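April, 9:40 pm

Stream test for the Prata premiere, second go. I opened the gates early (couldn't help myself!) and we got 2,035 viewers on the Stornton server before the picture started to stutter - last time it fell over at 500, so I'm pretty happy. Peak was 2,232, then the login page froze for 90 seconds and people had to refresh.

I still think it's the login and not the video. Will move sign-ins over to Arcombe tomorrow and try episode one again.

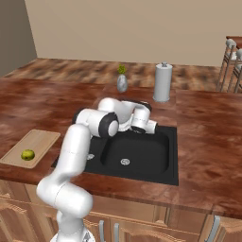
Aurélien Poulain reckons the login is fine and the trailer autoplay is eating everything, so turn that off first and change nothing else.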